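Showing the arm a reach by hand: cable keeps pulling on the gripper
Print this page | E-mail this page
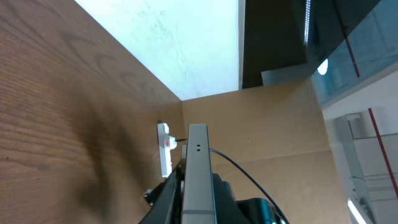
Thread no. 1502

Zimside
I'm teaching our arm to reach over to the power strip, guiding it by hand. There is a black cable running in an arc beside the gripper finger. When I play the path back, the last bit is never where I left it. Should I switch to the remote control?

Kurup
Check the cable first. If it goes tight while you are pushing the arm, you correct for it without noticing, and the arm won't. Leave more slack, clip it further back, then record the reach again, slowly. I do 8 recordings and throw out the worst 2. Remote control does help near the end of a reach — your hands are off the arm, so you aren't leaning on it.

Mistden
just use the remote. works for me

Reader comments
Fostonov: Same fault here, slack fixed it. See also thread 1429.
Zimside: Moved the clip on Sunday. Better, still a bit off to the left.
Kurup: Zero the arm again before you record.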